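Sarnow Regional Airlines
Station Safety Inspection – Humdale
Ground operations, passenger terminal and station office

Inspection type: scheduled, announced
Period: June
Ratings used: S (satisfactory), M (minor finding), A (action required before next inspection), N/A (not applicable)
Ground handling contractor: Tamošiūnaitė Aviation Services
Previous inspection: two findings, one closed, one carried forward (see 2.4)

Section 1 – Apron and aircraft stands

1.1 Stand markings legible and unobstructed. S
Lead-in lines on both stands were repainted after the last inspection.

1.2 Apron free of foreign object debris. M
Two baggage tag stubs and a length of strapping were recovered near the cargo door position on Stand 2. The bin at the eastern light pole has no lid. The contractor is to fit a lid and record the daily apron walk on the station sheet.

1.3 Wheel chocks and cones available and serviceable. S

1.4 High-visibility clothing worn by all persons airside. S
Observed during the turnaround of the morning Wededton service. All staff complied, including the refueller.

1.5 Aircraft approached only after engine shutdown and anti-collision light off. S

Section 2 – Ground support equipment

2.1 Pre-use checks completed for tug, belt loader and ground power unit. M
Checks are signed for the tug and ground power unit. Belt loader entries are missing for one Friday, although the loader was used on that day. Supervisors are reminded that a signature is required before first use, whatever the length of the shift.

2.2 Brakes, lights and horn operational. S

2.3 Safe working load displayed. S
The belt loader is placarded at 600 kg. The placard on the hand trolley (300 kg) is faded but can still be read. Replacement is recommended at the next service.

2.4 Rubber bumpers intact on all equipment contacting the aircraft. A
Carried forward. The left bumper on the belt loader remains split. The loader may continue in use with a marshaller present and a stop made short of the fuselage, but this arrangement is not to extend beyond the next inspection. Evidence of the parts order is to be sent to the Safety Office.

Section 3 – Fuelling

3.1 Spill kit stocked, sealed and within 20 metres of the fuelling position. S

3.2 Fire extinguishers charged and within test date. S

3.3 Bonding cable used before hose connection. S

3.4 Fuelling with passengers on board: procedure understood. M
Staff described the procedure correctly when asked, apart from the requirement to keep the area beneath the forward exit clear. A refresher is to be given at the next toolbox meeting.

Section 4 – Passenger handling

4.1 Walkway to aircraft marked and supervised. S

4.2 Dangerous goods notices displayed at check-in. S
The superseded notice noted by the previous inspection has been removed.

4.3 Check-in scales within calibration. S

4.4 Assistance for passengers with reduced mobility. S
The ramp was deployed by two staff members and secured before use.
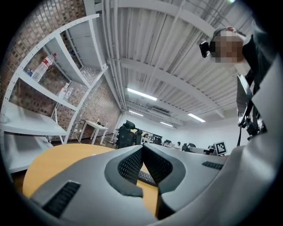 Section 5 – Station office and records

5.1 Current revision of the Ground Operations Manual available. S
The controlled copy is held electronically. One superseded printed chapter was found in the office and was withdrawn by the inspector.

5.2 Training records complete for all rostered staff. M
One dangerous goods certificate could not be produced on the day. The contractor states that the course has been completed – a copy is to be forwarded within seven days.

5.3 Emergency contact list posted and correct. A
The list still shows the former after-hours number for the aerodrome operator. Correct and reissue.

5.4 Weight and balance documents retained. S

5.5 Emergency exits and passageways clear. S

Section 6 – Public liability and contract matters

6.1 Contractor's insurance certificate current. S

6.2 Incident reports submitted on time. S
One report was lodged in the period: minor damage to a passenger's suitcase, settled at the station. The repair cost was below the $2000 threshold for referral to head office.

Summary of ratings

Action required: 2.4, 5.3
Minor findings: 1.2, 2.1, 3.4, 5.2
All other items satisfactory.

Written responses to both action items are to be sent to the Safety Office by the contractor, with a copy to the Humdale station file. Minor findings may be closed by the station supervisor on the standard form.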